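Right, a few of you asked how I look after the pair of hand-held grippers, so make a cuppa, this will be a little thread. I spent Friday evening on them and I'm feeling rather pleased with myself!

First job is always the blue finger pads. The ridges collect fluff like you wouldn't believe (socks are the worst culprits), so I go along every groove with a soft dry toothbrush. No solvents, please — I ruined a set that way in February. 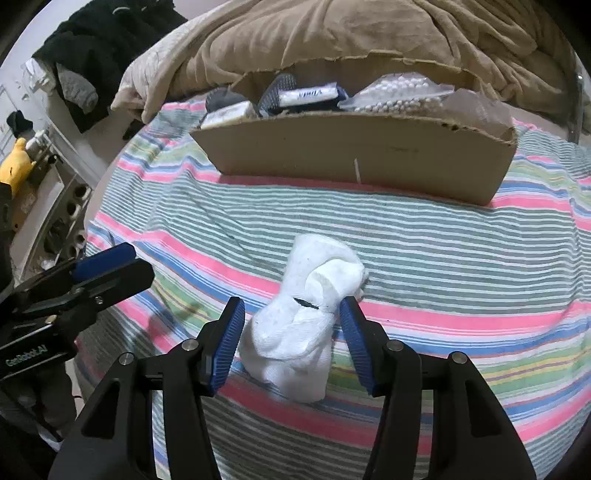

Next come the pivots. I open and close the jaws 20 times, slowly, feeling for any grittiness, then check each screw with the small driver. Snug is plenty. If one finger lags behind the other, back off a touch and try again.

Fouzia Pirzada taught me to do both grippers in the same sitting, and she's quite right, they drift apart otherwise. My log says the last pads managed over 1000 grasps before the ridges went smooth.

Then a proper try-out on ordinary household bits in an open cardboard box, knitted things and packets and so on, which shows up a tired pad far quicker than any test block.

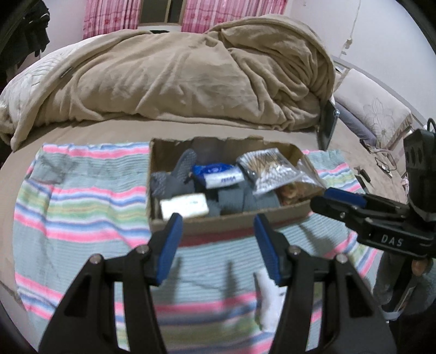
Rhydian Powell · 12 June 2026

Last of all, the cable. Run your fingers along it and leave a loose curl at the mount — a tight bend there will cost you a whole weekend. Pad-swapping next time, once the new ones arrive!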